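FOR RELEASE IN NOVEMBER

Stubbs Drops "Space-Saving" From Its Kitchen Labels and Asks Shoppers to Doubt the Rest

UKDALE - Stubbs, the kitchen goods store on the east side of Ukdale, will stop using the words "space-saving" on its shelf tags, website and mailers starting this month. The change covers everything the store sells for keeping a kitchen in order, including its own Wistari line of racks, risers and canisters.

The store has been using the words for years and has come to doubt that they mean much. A rack takes up room. A riser takes up room and then invites the owner to buy more plates. Most of what gets sold under the heading of kitchen storage is one more object to be stored, and Stubbs has sold plenty of it.

"I went through our own catalog with a pencil and asked what each thing was supposed to save," said Xuelian Hao, who does the buying for Stubbs. "For a lot of them I couldn't write anything down. We had a spoon rest labeled space-saving. I don't know what we were thinking there."

The review began last spring after the store was pitched Clastus, a modular counter system of snap-together trays. The sales sheet promised customers would "win back 100 percent of lost counter." Hao asked how lost counter had been measured. She was sent a second copy of the sales sheet. Stubbs did not place an order, and the question stayed with the staff long enough that they began putting it to goods they already carried.

Their method was plain, and the store does not claim it was science. Staff took items home, used them for two weeks in the kitchens they had, and wrote down how much counter was free before and after. Several of them own small galley kitchens, and one has no counter to speak of apart from the top of the dishwasher. A few items did help. Under-shelf hooks helped in cupboards with tall gaps. A narrow rolling cart helped in the one home that had a narrow gap to roll it into. The rest came out even or made matters slightly worse.

Upright mug holders got the longest argument. People who like them say the cupboard is free for other things. People who don't like them point out that the mugs are now on the counter, where there used to be nothing, and that the cupboard filled up again within days. Both sides have a point. Stubbs will go on selling mug trees to people who want their mugs out in reach, with a tag that gives the width of the base and how far the pegs stick out.

Canned food was the other sore spot. Can dispensers are built around a standard can, and home pantries are full of cans that aren't standard: short ones, wide ones, coffee, fish, anything with a raised lid that won't roll straight. The staff found that a dispenser loaded with mixed cans held fewer than a bare shelf of the same size and was harder to read. 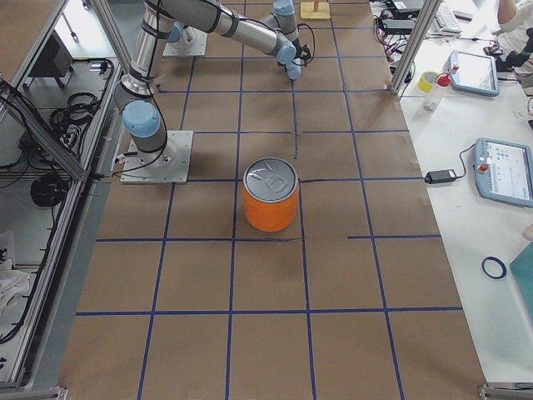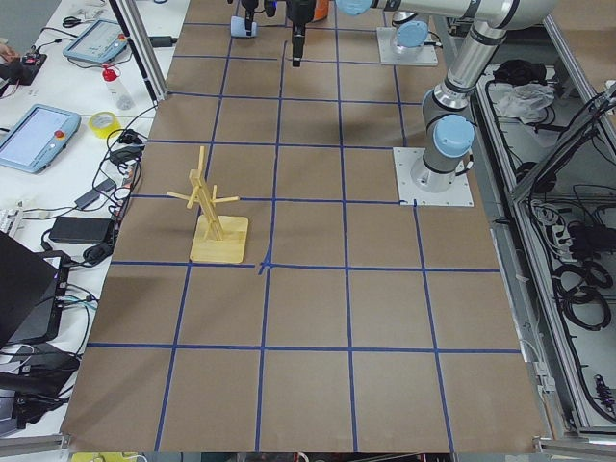 First, an orange can with a pull tab on its silver lid; second, a wooden mug tree.

The new tags will carry outside measurements in inches, the footprint when the item is in use, and the footprint when it is folded, if it folds. That last pair of numbers is often missing from packaging. A drying rack that folds flat is flat for only part of its life, and shoppers with wet dishes will want to know the other figure.

Stubbs is also changing how it talks about sets. A five-piece canister set will be sold as single canisters, at the same price per piece, so that a household that needs only flour and sugar containers can buy two and leave the others. The store expects to sell fewer canisters this way. It would prefer that to seeing them come back in the donation boxes at the end of the block, some with the price sticker still on.

None of this should be mistaken for a stand against shopping. Stubbs is a store and hopes people will keep coming in. Nor is the store sure the new tags will change anyone's mind. Customers buy racks in the fall because company is coming and the kitchen looks bad, and a line of small print about inches may not get read in that mood.

"People ask me what they should get for a crowded counter," Hao said. "I ask what's on it now. Usually there's a toaster oven they haven't plugged in since summer. I can't sell them anything for that."

Shoppers who bought a Wistari rack or riser from the store in the past year and feel the old label oversold it may bring it back for store credit. A receipt is helpful. The item should be clean.

Printed measuring sheets, marked in inches, are free at the front register. Shoppers can lay one on the counter at home, put it where the rack would go, and leave it there a few days before deciding. The staff suggest doing this on a stretch of counter used for cooking, where a piece of paper gets annoying fast.

About Stubbs
Stubbs sells cookware, tableware and kitchen storage from one location in Ukdale. The Wistari line is sold only in the store and through its mailer.

Press inquiries: Ask for Xuelian Hao at the store, mornings before 11 a.m.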